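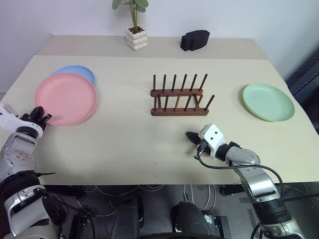 Peg rack and the three plates, counter by the wall

Wooden peg dish rack: plates lean, which way should they face?

Asked by Snežana Dervishi, 15 June 2021
Views: 3582

I have a dark brown wooden rack with two rows of upright pegs on two base rails. It has no tray underneath. The plates are round with a raised rim: pink, blue and mint green. When I load all three they lean at different angles and the last one tends to slide until it touches its neighbor. Two questions. Should the eating surface face the same way on every plate? And is it OK to leave the wood standing on the tabletop with wet plates in it? I bought the rack in 2018 and the finish is still good apart from the underside of one rail, where it has gone dull.

2 answers

Answer from Marcus Van Dusen (accepted)

Face them all the same way. The raised rim makes each plate thicker at the edge than in the middle, so two plates facing each other will meet at the rims first and trap water there. Leave one empty gap between plates if you have enough pegs. With three plates you should.

For the sliding: seat the plate on both rails before you let it tip back. If it only touches one rail it will roll. Check that the pegs are tight too. A loose one can be reset with a drop of waterproof wood glue; leave it overnight.

The dull patch is water sitting under the rail. Put a folded towel or a shallow tray below the rack, and let the plates drip over the sink for a minute first. Wipe the underside dry once the plates are put away. Food-safe mineral oil on the bare spot, two thin coats, wipe off the extra. If the rack is varnished, oil won't soak in and you would need to sand that spot first.

Answer from Zisdale13

just dry them with a towel and stack them. I use my rack for pot lids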